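Is it worth paying for a "recyclability" certificate on moulded parts?

Posted in Plastics and Moulding > Materials and Suppliers

Edmund Bednarek

We mould small housings and clips, mostly polypropylene with a bit of ABS, and one of our bigger customers has started asking whether our parts are "certified recyclable". Until March they had never asked about anything except price and delivery.

I rang round and the name that keeps coming up is Provilska, who run a scheme called Flullance. You send them samples and a data sheet for each grade, they send back a certificate and a logo you can put on the carton. The fee for our range came to £3,613, and you renew every 2 years.

My trouble is that I can't get a straight answer about what is being tested. The salesman told me the parts are "assessed against recovery pathways". I asked him whether anyone melts one down and moulds it again, and he said he would get back to me. He hasn't. 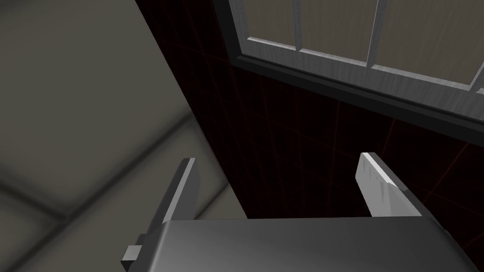 I also asked what happens if we change the masterbatch, which we do whenever the customer fancies a new colour. Black is the one that worries me. I have read for years that carbon black parts get missed by the sorting equipment at a lot of recycling plants, so a black clip and a natural one are hardly the same case, even in the same resin. The Flullance paperwork has one tick box for "pigmented" and that's your lot.

So before I hand over the money: has anyone here been through it, and did the customer care once they had the bit of paper? We are a small shop with 6 machines and I would sooner spend it on a decent dryer.

Beryl Pearce

We did it, at Stolside, before I moved on. I'll tell you what we got for it, and you can judge.

The samples went off in a padded bag. What came back was a report that was nearly all text we had supplied ourselves, rearranged. There was an infrared trace confirming that our polypropylene was polypropylene, which our supplier's own certificate had already told us for nothing. Nobody reground anything as far as I could see, and when I asked for the melt flow figures after reprocessing I was told those came under a separate service -- with a separate fee, naturally.

To be fair to them, the wording on the certificate is careful. It says the part is "suitable for consideration in" a recycling stream. Read that twice. A great many things are suitable for consideration.

On your black parts, you are right to worry. Ask your masterbatch supplier for a black that near-infrared sorters can pick up. They do exist, they cost a bit more, and the colour can look slightly brown next to the usual one, so get the customer to sign off a plaque first. That would do more for whether your clips get recycled than any logo. Having said that, small clips often drop through the screens at the sorting plant whatever colour they are, and I never found a certificate that mentioned size.

Did the customer care? The buyer filed it. A year later there was a new buyer who wanted a different scheme. 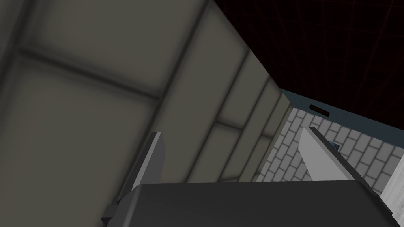

Birkett disagrees with nearly all of that. The certificate is cheap next to losing an account, the customer's auditor only wants to see a document with a number on it, and whether it proves much is the customer's lookout. We have had ours through 3 audits and never been asked a follow-up. Just pay it and put it in the price of the parts.

Edmund Bednarek

Thanks both. Birkett, I take the point about the auditor, but if nobody reads it I don't see why my own material data wouldn't do as well. It has numbers on it too.

I have written to the customer asking which standard they mean, who wants it, and whether they would pay towards it. I've also asked for a quote on the detectable black. Beryl, do you remember whether that grade ran any differently? Our clip tool is fussy about flow, and I don't want to be chasing short shots all week for the sake of a better colour.

Beryl Pearce

It ran the same for us on polypropylene, though that was a thick part with a generous gate, so don't take my word for it on a thin clip. Ask for a small sample bag before you order, and weigh the dosing properly when you try it. The supplier's suggested rate was on the high side, and they do sell it by the kilo.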